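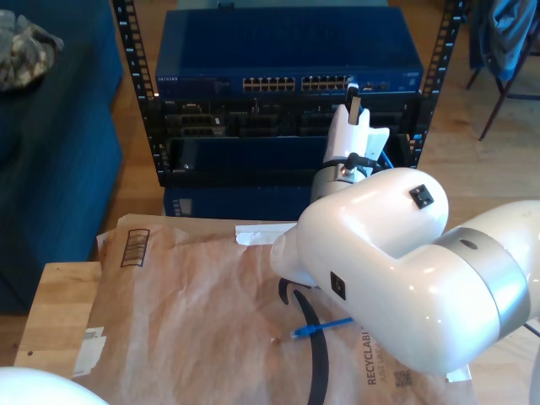 Sorting out the photo shed over winter, so this month it's backups, prints and wet gear, in whatever order I get to them. Backups first. Do it the night you get home from the falls, not "on the weekend". Card into reader, copy to the computer, copy to the drive, THEN a cup of tea. If your drives live on the home network, plug them in with a proper cable and leave the wifi for the phones. An open rack with the square holes down both posts is good if you can pick one up second-hand, you can get at the front of the switch without moving half the shed. Push the plug till it clicks. Label both ends, masking tape is fine.

My lot came to 2,599 files from one autumn. Culled on the couch with the sound off. Much quicker than at the desk, no idea why.

Naming folders. Place first, then month, then a word you'll remember. Drovalmont November mist. Don't use "final". Don't use "final2" either, I've got four of those and they're all differnt.
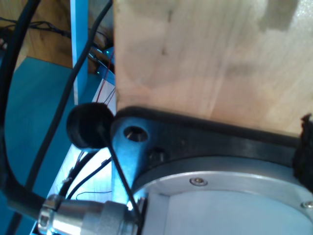
Bronwen Tasker
Shed and darkroom tips

Wet gear next. Spray off a waterfall gets everywhere. Tripod legs out full length, stand it in the laundry trough, rinse with fresh water if you've been near the coast, wipe, leave extended overnight. Collapse it wet and you'll be picking grit out of the locks till Christmas.

Filters: blower, then cloth. Never the other way round. Old flannelette pyjamas make a decent cloth for the tripod but keep them off the glass. Microfibre for glass, washed on its own, no fabric softener. Softener smears.

Camera bag: empty it. Properly. Dividers out, bag upside down on the clothes line, in the shade. Check the rain cover pocket while you're there. Mine had a mandarin in it.

Silica sachets can be dried out in a low oven if the packet says so. Some can't. Read the packet. I keep mine in a biscuit tin with a good lid and swap them over when the colour changes.

Now prints. I use the Flosteo matte sheets for moss and wet rock, and a lustre paper for anything with a lot of sky. Matte takes the shine off the blacks so lift the shadows a touch before you print. Do a test strip. A little one, 13 cm, off the offcuts. Look at it by the window in the morning, then under the lamp at night. If it looks muddy under the lamp it'll look muddy in the hallway.

Let prints sit overnight before they go behind glass. Face up, sheet of plain paper on top, out of the way of the cat.
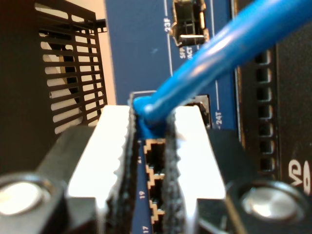

Can I flatten a print that's been rolled in a tube for years?
Usually, if you go slowly. Leave it unrolled face down between two clean sheets of blotting paper, put a flat board on top and some heavy books on that, and give it a week. Don't iron it. If it's cracking as you unroll it, stop and take it to a framer.

Mat board. New blade every couple of mats, blades are cheap and board isn't. Cut on a scrap of board, never straight on the bench. Start a hair past the pencil mark or the corners will hang on and tear. If they do tear, the back of a teaspoon rubbed along the bevel tidies it up a fair bit.

Hinge the print from the top only, 2 tabs of archival tape. Paper moves with the weather and it needs somewhere to go. No sticky tape!! It goes yellow and takes the surface with it.
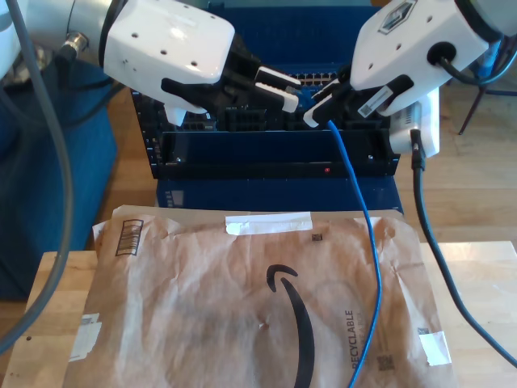 Same goes for the backing, tape the edges down but not so tight it bows. Wipe the inside of the glass last thing before you close up, then hold it to the light on an angle and wipe it again. There'll be a hair. There's always a hair.

Hanging: two hooks, not one, and stick felt dots on the bottom corners. Keep colour prints out of the afternoon sun. Bathroom is a bad spot, even for waterfalls.

Storing the spares. Flat in a drawer, plain tissue between, biggest on the bottom. I'm up to almost 511 in the old Kuroda plan drawers and they've started to stick, so candle wax along the runners. Works on the saw table fence too.

Last one, the Rurnen ink bottles. Stand them in an ice cream container on the shelf. Lid on tight, gloves on, old towel down. If you do get ink on the bench, blot it, don't rub.

Sharpening the mat cutter's next month if I find the stone.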